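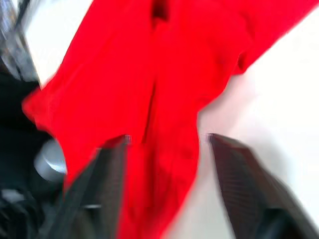
Omholm, 27th September

The Stiltik laundry and garment sorting hall opened its doors to visitors for the afternoon, and I went along with Larysa Melnychuk from our clothing bank. We sort by hand in a church basement, so we wanted to see how a bigger place does it. Entry was free. Parking was on the grass behind the loading dock.

Ismail Younis met us at the side door and took our group through. The hall handles donated clothes and workwear under one roof, with a painted line on the floor between the two. On the donation side they had 620 pieces waiting that day. The wall board gave the total for the week so far as 1,687.

Everything gets picked up, shaken out and looked at before it is folded. Red cloth gets its own bin at Stiltik, whatever the garment, and is kept apart until someone has checked the care label. Larysa asked if that was still necessary with cold washing. Ismail said they had one bad load in March and have kept the bin ever since.

The bright red piece in my photo is all folds and bunched cloth, and I couldn't say for sure if it was a shirt. Larysa thinks so. Anything hanging that way is hard to read until it is laid flat, and we have the same trouble at home with long sleeves. They tuck themselves inside the body and you find them when the fold comes out lumpy.

The folding tables were the part I liked best. They are set higher than ours, and each one has a strip of tape down the middle to line up the collar. Khrystyna-Mariia Horobets has worked there 3 years and showed us her fold: face down, sides in, sleeves back along the body, then up from the hem in two turns. She let us try. Mine came out wider than hers every time.

Workwear goes on hangers instead, through a steam cabinet at the far end. It was noisy there and I missed most of the talk. Bags for the charity shops are packed by weight and tied with colored string - green for adult, white for children. Rejected cotton is cut up for wiping rags and sold to a garage.

Coffee and poppy seed cake were served in the break room. There was a table of spare hangers to take away, 500 of them according to the sign, and we filled the back seat.

We are going to raise our tables and try the tape. Larysa has already asked for a red bin. The next open afternoon is in March, and groups need to sign up at the front office beforehand.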